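Budgeting for Handheld Grippers: Speaker Notes
Equipment planning session, 25th May 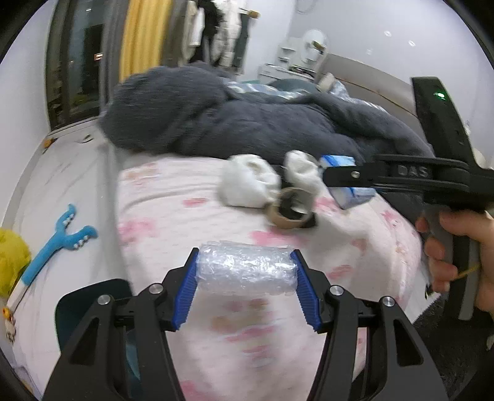
What should the first line of a handheld gripper budget be?
The contact pads. They wear faster than any other part, they set how often a kit is out of service, and on most quotes they are missing.

Opening

Leave the title slide up while people sit down. State scope: handheld grippers used to record manipulation work in furnished rooms, purchase through first year. Fixed arms are out of scope and have their own budget line under the Ahn project. Compute and storage are covered only where they change the hardware order.

State the position early. The Ahn request is for nine kits. A kit is two grippers, the recording hardware, a charging base, a case and spares. The request goes in as kits and should be approved or cut as kits. A half kit can't run a two-handed task, and a purchase order that lists grippers as loose units invites someone to trim the count to an odd number.

Slide: what the work looks like

Point to the bubble wrap between the ribbed blue pads. Soft, light, slippery packing material is a fair share of the task list, along with tape rolls and soft packages, on beds and other surfaces that give under load. Benches with rigid blocks are a small part of it. Pad and linkage choices that test well on a bench do not carry over, and the evaluation criteria should say so.

Two grippers working over one bed also means two operators or one operator with both hands occupied. Either way, nothing gets typed, tapped or adjusted mid-task. Controls have to be on the handle and status has to be readable from the unit. Note the green indicator on the second gripper. An indicator that can be read at arm's length is a purchase requirement on our list, marked mandatory.

Slide: cost lines

Go through the table top to bottom. Do not read out prices; the sheet is in the handout and the quotes are still under negotiation.

Hardware. Grippers, mounts, cases.
Pads. Priced per pair, ordered by the box. Budget by recorded hours, never by calendar month.
Pivot hardware. Screws and bushings at the linkage joints. Cheap parts, expensive when absent. A loose pivot changes the closing position, and the recordings made with it have to be checked.
Calibration. Fixture, plus technician time. Time is the larger number.
Storage media. Goes with the kit, stays with the kit.
Household props. Bedding, packing material, toys, containers. Sits under consumables, and finance has asked that it stay out of the equipment code.
Transport. Padded cases only. Courier insurance is a separate line.

Expect a question on props. The answer is that room contents are part of the test condition. If the props are not funded, operators reuse whatever is in the store cupboard and the recordings narrow. Keep this short, it can absorb the whole session.

Slide: the two quotes

We have quotes from two suppliers, Dridamico and Stellov.

Dridamico quotes complete kits. Unit price is higher. Pads, pivot hardware and the calibration fixture are in the price, and repairs are handled by exchange: a working unit ships when the fault is logged. Pads are their own pattern and no other source makes them.

Stellov quotes grippers only. Unit price is lower. Everything else is itemized, and the case is not offered at all. Repairs are return-to-base. Pad mounting is a plain bolt pattern, so pads can be cut in house or bought elsewhere.

On first-year cost the gap closes to almost nothing once pads and downtime are added. On second-year cost Stellov is ahead if we make our own pads and behind if we don't. Say plainly that the in-house pad work has not been costed by the workshop. The number on the slide is ours and should be treated as a placeholder.

Slide: lead time and order sequence

Lead time is six weeks from either supplier, counted from receipt of order. Calibration and acceptance come after that. To be recording in August, the order has to be placed before the next budget review, so approval is being requested now and not at the review.

Sequence:
Approve kit count and supplier.
Order grippers and pads on the same purchase order.
Order cases separately if Stellov is selected.
Book the calibration technician on the day the order is acknowledged.
Release the props budget when the first shipment is confirmed.

If only part of the money is available, reduce the kit count and leave the pad quantity per kit alone. The opposite was done on the Sorunent purchase and the units spent a good part of the project on the shelf waiting for pads. Some people in the room worked on Sorunent. Do not go into who signed what.

Slide: acceptance

Every gripper is tested on arrival, before the invoice is released. The procedure is in the handout. Main points to say aloud:

Open and close through full travel, watching for uneven motion between left and right linkages.
Check pivot torque at every joint.
Pick up a roll of bubble wrap, hold, set down. Repeat with a tape roll and with a folded cloth.
Record a short session with both grippers running and confirm the timestamps line up.
Record the pad batch number against the unit number.

The bubble wrap pick is in there on purpose. Too much closing force crushes it and the operator will see that at once. It needs no instrument and takes very little time. The pass criterion is written as visible crushing against a reference sample kept in the case, and the wording could be better. Suggestions welcome by email.

A unit that fails any item goes back unopened in terms of repair. No field adjustment before acceptance. Adjusting a pivot voids the Dridamico exchange terms, and Stellov has not answered the same question in writing.

Slide: risks

Single-source pads, if Dridamico is chosen. Mitigation is a larger opening order.
Workshop capacity, if Stellov is chosen. No mitigation yet.
Exchange rate. The quotes are in different currencies and are valid for different periods. Refresh both before approval.
Firmware. Kits bought in separate batches may arrive on different versions. Ask for one version in writing across the whole order.
Operator fatigue. Handle weight is close between the two products, but balance is not, and the taller housing adds load at the wrist. Let people hold the sample units after the talk. Samples are in the gray case by the door, keys with facilities.

Slide: decision requested

Nine kits for Ahn, supplier to be picked from the two quoted, pads on the same order, props under consumables. If the supplier choice stalls, ask for approval of the kit count alone and take the supplier question offline.

Leave the cost table on screen during discussion. Backup slides cover the pad wear estimate, battery shipping rules and the Sorunent spend by line. Show the Sorunent slide only if asked.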